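Two new arms on the drinks bench at Lacson
16/11/2022

I stopped by the Lacson snack depot in Gukmont to see how the crew is getting along with the pair of robot arms they got in June, and wow, it's a different place! Sorting the odd cans and cups used to eat up whole mornings (and wrists).

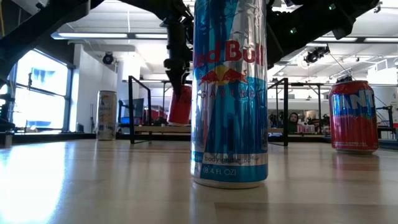

Ecaterina Neagu used to work that bench by hand. Now she sets up the arms, checks the tricky pieces and spends the rest of her shift on customer orders, which she likes a lot more. Her record so far is 1089 items in one shift, up from 184 when they started. Nobody lost a job, but two people did switch to evenings and one of them is still grumbling about it.

Nithin Iyengar wants a second bench running next year. The crew has asked for training first, and I'm with them on that one.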